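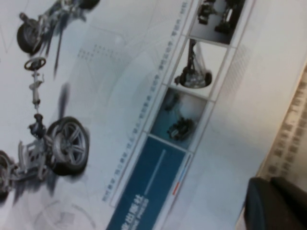 Home News Markets Opinion Newsletters

Opinion

Let the small parts makers go public

By Hiwot Ejigu

I have been reading share prospectuses for fun since college, and I can tell you the one that landed on my desk in June is the best I've seen in years. Jandonell makes steering parts. It has 21 customers, a debt load a person could explain over lunch, and it wants to sell shares to the public. I read all of it on a Friday night and then went back and read the part on warranty claims again!

For a long stretch, a firm like this wouldn't have bothered. The usual path was to grow until a private fund came calling, take the check, and disappear into somebody's portfolio. Savers never got near it. We were left with giant companies everyone already owns, plus the occasional money-losing app with a nice logo. I think the return of the small, dull, profitable listing is the most exciting thing in the markets right now, and I wish more people were cheering.

Look at what Kassa did. It listed with a plain 36-page summary up front, written so that its own machine operators could follow it, and offered them stock on the same terms as the big funds. Demand was strong enough that the order book closed early. Nenitz came next and borrowed the idea (good for them, it should be borrowed), adding a page on which product lines lose money and why management keeps them. 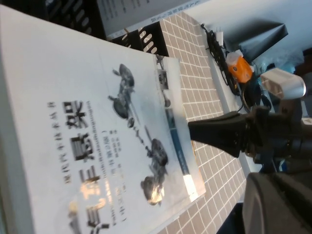 A paperback on automobile technology, with mechanical parts on the cover.

The objection I hear most is that small stocks are risky and thinly traded. They are. Put in an order on a slow afternoon and you may wait, and the price you get may annoy you. A supplier with one bad year can lose half its value, and I own shares in one that did. But risk you can read about is a lot easier to live with than risk buried in a fund of funds — and a parts maker's risks are mostly on the page. Who buys the parts? What does steel cost? When does the bank want its money back?

Cost is the harder problem. Plollar, which pulled its offering last year, had paid 47 separate invoices to lawyers, auditors and advisers before a single share was priced. A company that size should be able to list with one adviser, one audit and a standard form. The exchanges could write that form this summer if they wanted to. I'd also let firms report twice a year, with a short sales update in between, and give the finance staff their evenings back.
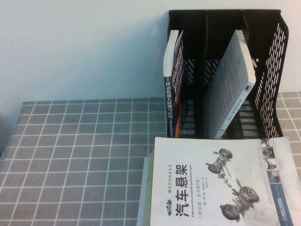 A black desktop file organizer on a gray grid-patterned tablecloth.

And please, regulators, leave the retail portion alone. Jandonell has set aside 37 percent of its shares for ordinary buyers. I'll be putting in for a few myself, and I've already marked up my questions for the first annual meeting, starting with those warranty claims.

Share 21 Comments 36

We use cookies to remember your reading preferences. Accept Manage settings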